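Plank flooring

Plank flooring is a floor covering made of long, narrow boards laid side by side over joists or a solid base. It is among the oldest forms of raised floor and remains in common use in houses, halls and workshops. The boards may be left bare, oiled, waxed, painted or varnished.

Construction

Boards are normally laid at right angles to the joists, so that each is carried at regular points along its length. Early boards had plain square edges and were nailed through the face. Gaps opened between them as the timber dried, and draughts and dust passed through. Later boards have a tongue on one edge and a matching groove on the other, which closes the joint and lets the nail be hidden. End joints are staggered from row to row, and are placed over a joist where the board has no end tongue.

A gap is left at the walls and covered by a skirting board or a strip of moulding. Wide rooms need a larger gap than narrow ones.

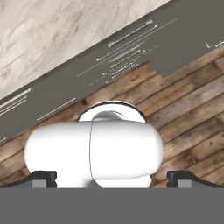
Wooden plank floor in a computer rendering, with a white robot arm above it.

Movement and moisture

Timber takes up and gives off water with changes in the air around it. Movement is small along the grain and much greater across it, and wide boards therefore show larger seasonal gaps. Boards cut so that the growth rings stand upright to the face move less than those cut flat, and are less likely to cup. Timber is stored in the room before laying until its moisture content has settled.

Regional forms

In the Cullow district, floors were traditionally laid with tapered boards, the wide end of one set against the narrow end of the next. Gunvor Viklund, in her survey of farmhouses at Donen, recorded 27 floors of this type, two of them over 100 years old and still on their first nails.

Upkeep

Bare and oiled floors are swept and washed with little water. Worn finishes are sanded off and renewed. Each sanding removes part of the wood above the tongue, and a floor can be sanded only a limited number of times before the joint is exposed.

See also: Joist; Parquetry; Skirting board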